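Keeping people out of reach of two arms over one table: tape, fence, or just rules?

Asked in: Workshop Safety & Automation
Posted July 22, 2021 by tirnbench

Hi all, long time reader, first question. I run the floor at a shared robotics room in Tirndale (so I'm the one who gets the emails). We have a big wooden table with a pair of arms over it, and then more stations with arms further back in the same open room. People at the other stations sit or stand pretty much inside their own rigs while they work. It's one big space, no walls between anything, and up to now our safety rules have been a single page taped up next to the sink. I wrote that page in November and I'm not proud of it.

The page says: don't reach over the table when the arms are powered, tie your hair back, and tell somebody before you press start. That's it. It was fine when we had one station. Now I've got people walking along the far side of the table while somebody else is running a job, and they put stuff down on the edge as they go by. Bins, cups, whatever they're carrying.

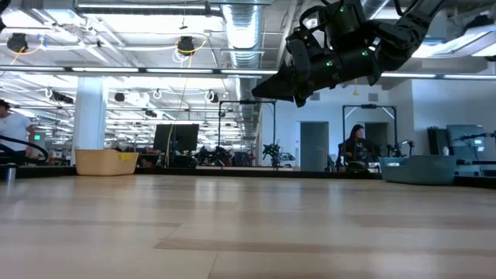
My boss wants a fence. I don't want a fence, because we change what's on the table all day long and I know exactly what will happen: somebody props the gate open with a chair and we're back where we started, only with a gate. What I'd like is a line on the floor, a rule about where you can stand, and a rule about what the lights mean. But I can't find anything that tells me how far back the line should go. One supplier's leaflet says one thing, the guy who set up our controllers said "an arm's length," and I asked him whose arm and he laughed.

So my questions are:

How far back do I put the line if I don't fence it?
Is it OK to tell people green lights on the gripper mean it's safe to come close? Half the room already believes this.
Does the stuff sitting on the table edge matter, or am I just being fussy?

We're on Mullix controllers if that changes anything. Six regular users, and a few more who come and go. Thanks!!

3 answers

Answer by Willy De Bruijn (accepted)

Hi! I've written rules for a couple of rooms like yours, so let me have a go, and please take it as one person's opinion with a standard open next to him.

The line first, since that's what you asked first. Don't start from the leaflet. The distance comes out of your own setup: how fast a person can be walking toward the thing, how long the arm takes to come to a full stop after something tells it to, and how far the person can stick an arm out past whatever detects them. ISO 13855 is the one that deals with this and it's worth getting hold of a copy. The number that people never have is the stopping time, and you have to measure it on your arms, with the heaviest gripper you use, at the fastest speed you allow. Do it several times and keep the worst one.

Then there's the bit that may make your boss happy. Paint on a floor doesn't stop an arm. A line is only a reminder. If the arms can hurt someone at the speeds you run, then something has to slow or stop them when a person crosses, like a floor scanner or a light curtain, and your distance is measured from that. If you don't want to buy one, your other road is turning the speed and force way down and proving it with measurements (look up ISO/TS 15066), and even then the shape of whatever's on the end of the arm counts. A pointy finger on a slow arm is still pointy. So I'd do a proper risk assessment on paper before you spend anything on tape, and it might well come out saying fence for some jobs and no fence for others. I know, sorry.

Green lights: please kill that belief this week if you can. Lights on a gripper usually tell you something about the gripper, power or comms or whatever the maker decided, and I wouldn't read anything about people into them until I'd found the page in the manual. If you want a light that means "you may come close," put one up that's wired to the safety circuit and make it the only one anybody is taught.

And no, you're not being fussy about the edge! This is the part I'd fix first, it costs nothing. Anything left on the far edge is a reason for somebody to reach across and get it, and they'll do it without thinking, right in the middle of a run. What worked for us was a short rule for objects: if it isn't part of the job it doesn't go on the table, and if it is part of the job it stays until the arms are stopped. We put a shelf up behind the walkway so people had somewhere to dump their things. I'd make yours longer than you think you need, ours was full by lunch.
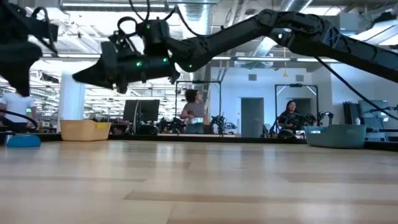
Gripper over the table, with the blue, tan and teal items near the far edge and other stations at work behind.

Couple more things while I'm typing. Your two arms share a table, so write down which one has the right to move when both are powered, and who decides. And "tell somebody before you press start" is too soft. We changed ours to: call it out, wait for an answer from everyone within the line, then start. People felt silly for a few days and then they didn't.

Last one, e-stops. Walk the whole way around the table and check you can hit a button from every place a person could be standing. In my last room there were 2 and both were on the same side.

Answer by Raed Mansour

We had the exact same argument at Tuominen, fence or no fence, and I was on the no fence side. We ended up with a scanner and I'm glad we did. It did trip constantly at the start (coats on chairs, a mop bucket, me) and we had to redraw the zones 3 times before people stopped grumbling. So leave yourself room for that, and lock the settings afterward so only one or two of you can change them.

I'd also add a rule that if you're working at one station, you're not the lookout for another one. You're facing your own arms and you've got your hands full. We used to count everyone in the room as "watching" and that was pretty dumb of us.

Willy covered the rest. One small disagreement, I wouldn't allow job items to stay on the far edge at all, I'd move them to the side the operator stands on if the arms can reach there.

Answer by morkidel_fan8

just get a Morkidel mat and put it under the whole thing, step on it and it stops. we use one, over 8 months no problems

Comments on this answer

Willy De Bruijn: Mats can be fine, but it still needs the distance worked out, and a mat doesn't see somebody leaning in from outside it. Is yours wired into the safety stop or the regular program stop?

morkidel_fan8: would have to check

tirnbench: Thanks everybody. I've asked for the stopping times to be measured before anyone orders anything, and I took the old page down from the sink. Raed, can you tell me if you kept the floor tape once the scanner was in, or did it just confuse people?

Raed Mansour: Kept it. We moved it so it matched the outer zone. Use the wide stuff, the thin one peels.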